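Hanna Mazurek started taking Niltance in January, when the cold made her restless at night. Two capsules after supper, the label said, 500 milligrams each. She wrote the time on the calendar and went to bed at ten.

Her neighbor Wiesława Stępień didn't believe in capsules. She had slept well for 40 years on warm milk and an open window, and she said so on the stairs.

"Does it work?" she asked.

"I slept till five."

"I sleep till six." 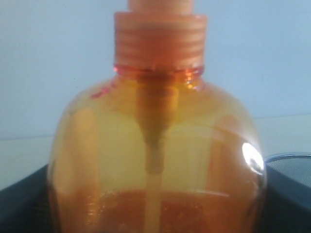

By the end of the month the jar was empty, and Hanna walked to Kaczmarczyk to buy another. The price had gone up. She stood at the shelf for a while, then put the jar back and bought milk. At home she washed her hands at the sink, pressing the pump on the orange bottle twice, and found a saucepan. The window was stiff - she had to lean on it - but it opened. Across the yard Wiesława's light was already out.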